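The Long Life of a Lost Suitcase

By Zofia Nowicki

The brown suitcase went missing in January, somewhere between a connecting flight and a carousel that stopped turning while I was still standing next to it. I filled out a form at a desk. The woman behind it asked for the color, the size and the brand, and then she asked what was in it, and I found that I could name only half of what I had packed.

I remembered the boots and my good coat. I did not remember the charger, the library book or the bag of dried mushrooms from my aunt until days later. The form had six lines for contents. I used three.

Most lost bags are not lost for long. They miss a connection, sit overnight and come in on the next plane. The ones that interested me were the others, the bags whose tags have torn off and whose owners can't be matched to them. I wanted to know where they go, and I spent a good part of the winter asking.

The answer depends on the airline and the country, but the general pattern is the same. A bag with no tag is opened. Someone looks for a name on a prescription, a conference badge, a letter. If there is nothing, the contents are written up in a few words and the list is checked against the forms that people like me filled out badly. After a waiting period the bag belongs to the airline, and the airline usually sells it to get it off the floor.

One of the buyers is a company called Lomari, which takes unclaimed bags by the truckload and pays by weight. It doesn't know what it is buying. The building sits behind a tire shop, with no sign on the street side. On the day I visited there were 109 bags waiting at the loading door, many of them black, one tied shut with a bathrobe belt.

Opening is slow work and it is done by hand. Clothes go to the laundry room, books go to a shelf by the break room, and electronics go into a locked cage until they have been wiped. Medicine and food are thrown out. Papers and photographs are kept for 24 months in case a family calls. The staff told me that families do call, though it is almost always about the photographs and almost never about the clothes.

What is left gets sorted again, by what it will bring. The coats and shoes are sold in the company's own store, which is called Plulach and has the carpet and lighting of a discount shoe outlet. The small things are sold in mixed lots to flea market dealers, who don't get to look through them first.

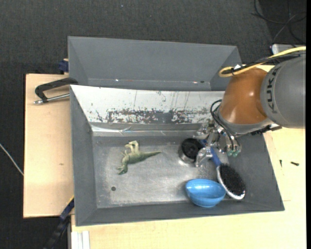
Mac an tSaoi has bought those lots for years and thinks the business is less exciting than people want it to be. You hear about the diamond ring in the toe of a sock, he told me, and you never hear about the phone chargers. He figures that chargers, travel pillows and single gloves make up most of what he has ever hauled home. His best find was an accordion. He sold it in one morning and wishes he had held on to it.

He also said that the dealers who last are the ones who pay little and don't hope for much. He has seen people put $2,000 into their first purchase, fill a garage with it and quit by summer.

I asked at the store whether customers ever find their own belongings on the racks. The clerk said it happened once while she was working there. A man recognized his ski jacket by a burn on the cuff. He had already been paid for the bag, so he bought the jacket at the marked price and wore it out the door.

There are people who think the whole trade is wrong. Cidon, a small travelers' group that helps with baggage claims, wants airlines to keep bags longer and to share their lists with one another, so that a coat lost by one carrier and found by another has some chance of getting home. Its advice to passengers is simple enough. Put your name and phone number inside the bag as well as outside. Take a photo of the contents before you close it. Put one odd thing near the top - a bright scarf, a toy - and mention it on the form.

I had done none of that. The airline sent me a check in the spring that covered the boots and part of the coat. I paid the library for the book.

At Plulach I looked through the coats anyway, both sides of the rack and the markdowns by the register. Mine wasn't there. I bought a brown suitcase with one stiff wheel for less than the price of lunch, and when I got it home I found a hotel sewing kit in the inside pocket, with the white thread used up.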